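The year of the wrong bird

2019-12-31

Every September I promise myself I will learn the shorebirds, and every December I sit down with my notebook and find that I have written "small brown, running" on most of the pages. This year's notebook is a step up. It says "small brown, running, annoyed."

I blame the sanderling, partly. In spring it's a rusty little thing that looks like three other rusty little things. By winter it has turned pale gray and white, as though somebody had left it in the wash. Same bird, same beach, same habit of chasing each wave down the sand and then fleeing back up as if the ocean had said something rude. If you only turn up twice a year, as I did when I started, you come home convinced you have seen two species. I put both on my list. I was very pleased with both of them.

It was Thirumalai Namboodiri who took one of them away from me. He leads the Saturday walks out on Dekari Spit and has the patience of a man who has heard "is that a seagull?" in every possible tone of voice. He let me talk about my two birds all the way to the far end, asked a few gentle questions about their legs, and then mentioned that a sanderling has no hind toe. Almost every other sandpiper has one. I have since spent a good part of my adult life looking at the backs of birds' feet, through a scope, in the wind. 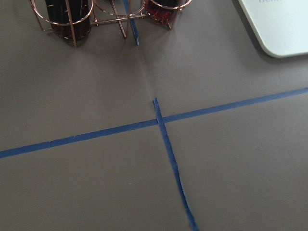
The toe is a fine thing to know and close to useless in the field, where the feet in question are moving too fast to be feet at all. They're more of a blur that the bird happens to be sitting on. What works better is behavior. Sanderlings run with the waves. Dunlins walk along with their heads down, stitching away at the mud. Turnstones turn stones, and I can't tell you how grateful I am for a bird that was named by someone in a hurry.

My best count of the year was 47 sanderlings below the old Yazzie boat ramp, on a falling tide with the light behind me for once. I did it three times. The first time I got 48, and then one of them lifted its wings and became a plover. The third time a dog arrived and I got zero.

People on the walks like to ask where the birds have been all summer, and the answer is better than anything I could make up. Sanderlings nest in the high Arctic, on open tundra, in a scrape in the ground that barely deserves the word nest. The chicks can walk and feed themselves soon after hatching. Then the whole lot of them head south, some as far as the bottom of South America, and a few stop here to run away from our waves for the winter. They weigh less than a bar of soap. I get winded on the stairs down to the beach.

My notebook says I walked the spit on 7 separate mornings this fall, one of them in sleet. It also says "GODWIT???" in capitals, underlined twice, and then nothing more for the rest of that page. I remember it well. It was a stick. A very good stick, in my defense, slightly upturned at the end and pinkish at the base, standing in just the right depth of water. I watched it for long enough to admire how still it was keeping.

So, plans for next year. I'd like a real godwit. I'd like to tell a western from a semipalmated sandpiper without looking to see what Thirumalai is writing down. And I want to get out to the mudflats past the Sostent channel, which the regulars talk about in lowered voices and which can only be reached at low tide in boots taller than mine.

The new boots are on order. The tide table is on the fridge, and low water tomorrow is a little after eight.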